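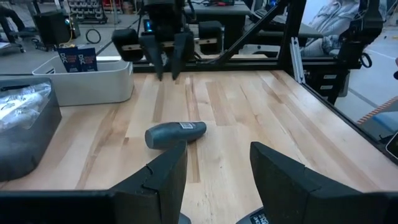

## 4. Oiling the worktop

Carry out the first oiling before the worktop is put to use. Use Niltum worktop oil, part no. 2154.

1. Clear the surface and wipe it with a damp cloth. Leave to dry overnight.
2. Sand lightly along the grain with the fine pad. Vacuum off the dust.
3. Pour a thin line of oil along the boards and spread it with a lint-free cloth. Work in sections no wider than 700 mm.
4. Leave for 40 minutes, then wipe off all surplus oil.
5. Repeat steps 3 and 4 on the underside and on all cut edges, including the sink opening.

**Caution:** Oily cloths can catch fire by themselves. Soak them in water and lay them flat outdoors before disposal. 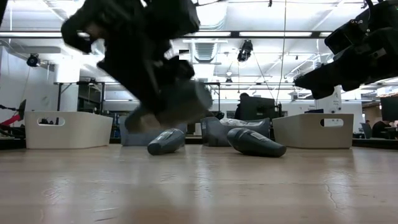
How often should the oil be renewed?

Every three months in the first year, then whenever water no longer forms beads on the surface.

### 4.1 Marks and rings

Wipe up spills at once. Bottles and jars with wet bases can leave rings – sand these out along the grain and re-oil the whole board, as a small patch will show. 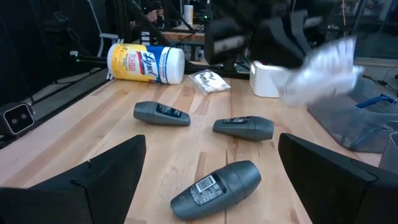

*Roll-on deodorant bottles on a light wooden worktop.*

**Note:** Do not use bleach or scouring powder. For burns deeper than the fine pad can remove, see section 6.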